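When our old kitchen bin finally gave up its lid in August, I told myself I would buy the first sensible replacement I came across and think no more about it. Anyone who has read these pages before will know how that went. I ended up reading far too much about food waste caddies, and after a fair bit of dithering (and one wrong turn with a very cheap tub that I won't go into) I bought the Lokura worktop caddy in the middle size. I have now lived with it long enough to have opinions, so put the kettle on.

A little background first. We are a household of two, with a small garden, a compost heap behind the shed and a council collection for the things the heap won't take. I cook most evenings and I drink a shameful amount of tea, so we get through a steady stream of peelings, tea leaves, eggshells and the ends of things. What I wanted was something that could live beside the chopping board without looking like a bucket, shut properly, and come clean without a battle. I didn't think that was a lot to ask, but you would be surprised how many caddies manage only one of those. 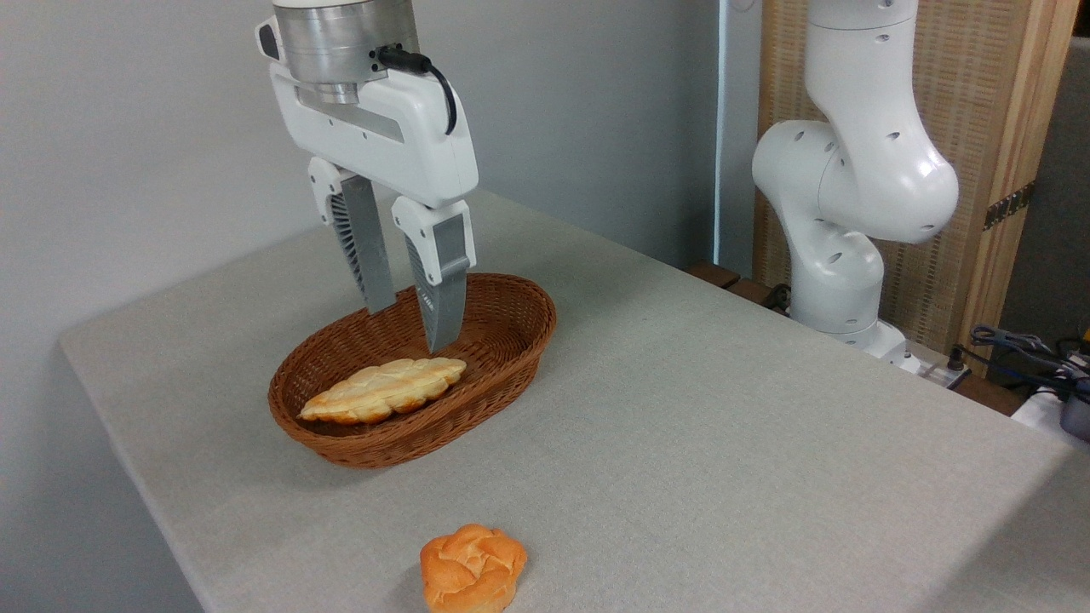
KITCHEN & HOME

The Lokura comes in a plain brown box with hardly any packaging, just a folded card sleeve and a slip of paper about the filter. There is an outer shell in cream enamelled steel, a lift-out plastic liner with its own little handle, a hinged lid and one carbon filter that sits in a tray under the lid. Mine came from Morrison, the old-fashioned hardware shop by the bridge in Drarnley, where you can still buy four screws in a paper bag. They had it in cream, dark green and a rather fierce mustard. I stood in front of the mustard for a good while before losing my nerve.

First impressions were good. The enamel is even, the lid sits straight, and the whole thing has a bit of weight to it, so it doesn't skate across the worktop when you scrape a plate against the rim. The opening is wide as well, and I can't tell you how pleased I was about that! Our last caddy had a neat little round mouth that looked lovely and missed half of everything. With this one I can tip a chopping board full of carrot peelings straight in and nearly all of it goes where it should.

The lid deserves a paragraph of its own. It opens with one finger, even a wet one, and stays up by itself, so you can go back and forth with your hands full. It closes softly if you guide it and with a clank if you don't. I have learned to guide it in the mornings. My only complaint is that it opens to just past upright, so if you keep your caddy under a low wall cupboard, do measure before you buy. Ours clears the cupboard with barely a thumb's width to spare, and a friend who liked the look of it had to put hers at the other end of the kitchen altogether.

Now, smell, because I know that's what everyone wants to hear about. With the lid down I notice nothing at all for the first couple of days. By the third day in warm weather, if there has been melon or onion in there, I get a faint whiff when I open it, and I would say that's fair enough. The filter is supposed to be changed every two months. I bought a spare at the same time, and I'm glad I did, as the shop doesn't always have them in. They aren't dear, but it is one more thing to remember, and I do wish Lokura would put a couple in the box to start you off.

Fruit flies are another matter. We had a small outbreak in the late summer and I was ready to blame the caddy, until I found a forgotten peach at the back of the fruit bowl. Once that was gone the flies went too. So I can't say whether the lid keeps them out, only that they seemed much more interested in the peach.

Cleaning is mostly a pleasure. The liner lifts out, gets carried down the garden, has a rinse under the outside tap and goes back in. Once a week I give it a proper wash with hot water and a drop of washing-up liquid. There is a moulded lip around the inside of the liner that collects tea leaves — it really does collect them — and I keep an old toothbrush by the sink for it. The outer shell only needs a wipe. I did manage to chip the enamel near the base by knocking it with a cast-iron pan, and I've dabbed that with a bit of clear nail varnish in the hope of keeping rust away. Time will tell on that one. 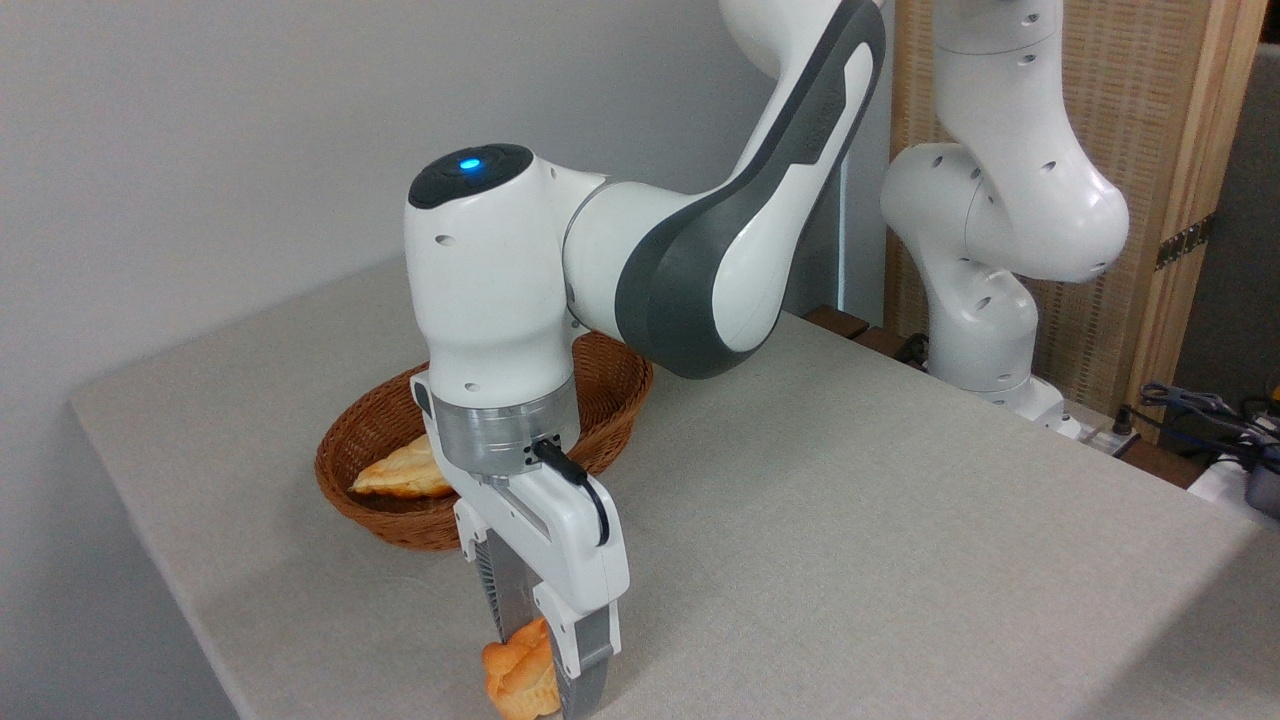
The light cloth on the table, with the white and grey arm reaching down over it.

I should say something about the bags. Lokura would like you to use their own compostable ones, and they do fit nicely, tucking under the rim so that you don't see any edge. I tried a roll and then went back to newspaper, folded into the bottom of the liner, which costs me nothing and goes on the heap with everything else. If your council insists on bags, the ordinary small ones from the supermarket will fit with a bit of tugging. They do show around the top, if that sort of thing bothers you. It bothers me slightly less each week.

Before settling on this I also borrowed a Flusau caddy from my sister, so I can offer a small comparison. The Flusau is lighter, cheaper and all plastic, and it holds a little more. It would be easier for anyone whose hands aren't strong, and it can be bumped about without harm. But the lid lifts right off instead of hinging, so you are forever looking for somewhere to put it down, and the one I borrowed had taken on a stubborn orange tinge from somebody's curry. For a busy family kitchen where it will live under the sink, I think I'd choose the Flusau and save the money. For a worktop, where you have to look at it every day, I prefer the Lokura.

Would I buy it again? Yes, I think I would, chip and toothbrush and all. It has made me better about emptying the scraps, partly because the liner is so easy to carry, and the heap is looking richer than it has in years. If they ever bring the filters down in price I shall be happier still. And if Morrison still has the mustard one when I next go in for filters, I may well have another look at it.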